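I have been playing the same forty seconds of piano music for most of January and I am so happy about it that I had to come here and write it down.

The piece is the slow second Nocturne by Pasaribu, from the little set that Derkcombe put out in the blue-gray cover. If you grew up taking lessons you may know the first one, because teachers love to hand it out. The second hardly ever gets played! It starts with a low rocking figure in the left hand, very plain, and then the tune comes in over it on what feels like the wrong beat. I must have heard that opening 100 times before I sat down with the score and saw that the tune is written right on the beat, and it's the left hand that has been sliding around underneath the whole time.

## How I got here

My teacher, Ya-wen Fung, played it as an encore at the end of our student recital (after a whole evening of us stumbling through our sonatinas, bless her). I went straight up to the piano afterward and asked what it was. She lent me her copy, which has fingerings in two colors of pencil, and the two colors disagree with each other on nearly every line. I've been following the red ones. My hands are small and the red version breaks the big tenths in bar 14, rolling them from the bottom, where the green one just expects you to reach.

Practice happens in the evening, after dinner, with the soft pedal down so the neighbors stay friendly. I do the left hand alone until I can talk over it, then I add the top line at half speed. Saturday-afternoon-radio speed, my dad would call it. 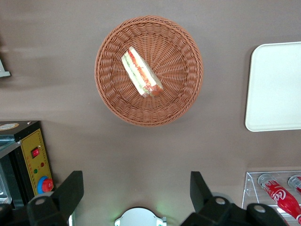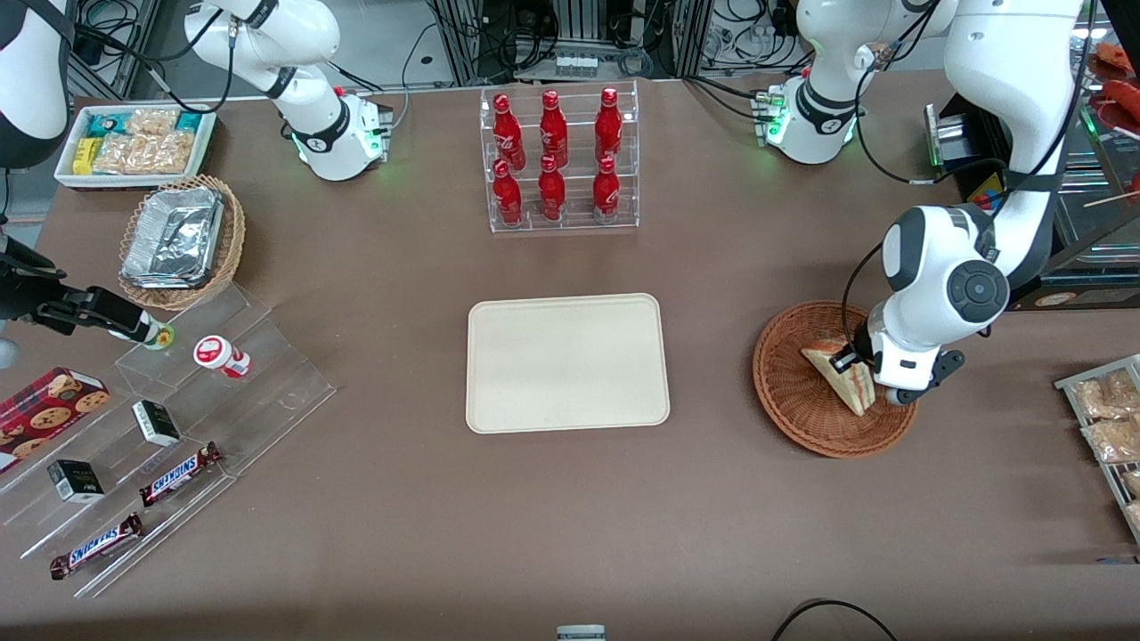
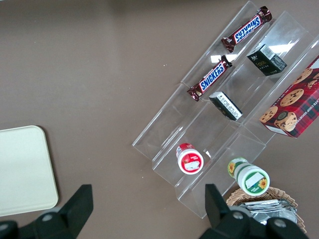 ## The recordings

There are only two that I've been able to find, and they could be from different planets.

The older one, on Zustitz, is quick. Really quick! The pianist treats the rocking figure like a boat in a stiff wind, and the middle section (where it goes to the minor and everything gets crowded) comes close to falling over. There's a lot of hiss, and a chair creaks right before the last chord. I love that chair. It was pressed in a run of 500 and I found mine in a box under a table of polka records, with the sleeve split along the bottom.

The Jato recording is newer and much slower, with a huge warm bass. At first I thought it dragged. Then I played it on good headphones and noticed how the inner voice is brought out on the repeat, a tiny falling line in the right-hand thumb that I had been playing straight through like filler. Now I can't hear the piece without it, and I've gone back and circled every one of those notes.

## Where I'm stuck

The last page. There's a long hairpin that swells over four bars and then the dynamic drops to almost nothing, with no rest in between, and I keep sneaking in a breath. Ya-wen wants me to lean into the top note and let the pedal do the fading. I can do it about one time in five.

If anyone has played this and has a fingering for the crossing in the final run, please leave it in the comments. Green pencil says 3-1-4, red pencil has a question mark.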